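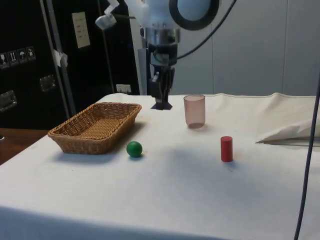
Basket, ball, cup and cylinder on the cloth

Hi, I'm Oluf, and I'm looking for people to help me test the Jaltix house rules for working next to a robot arm. You'd read a draft, try it at the table and tell me which bits are confusing – bluntly, please! No experience needed, but you must be over 18. Sessions run 105 minutes and pay $43.
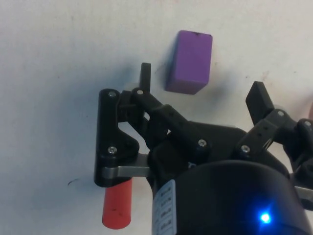 Ferkesden, 15 May 2021

The draft covers hands near the fingers, who calls stop, and how we log near misses. Hüsnü Akyol runs the sessions with me – write to either of us at Jaltix, room 124.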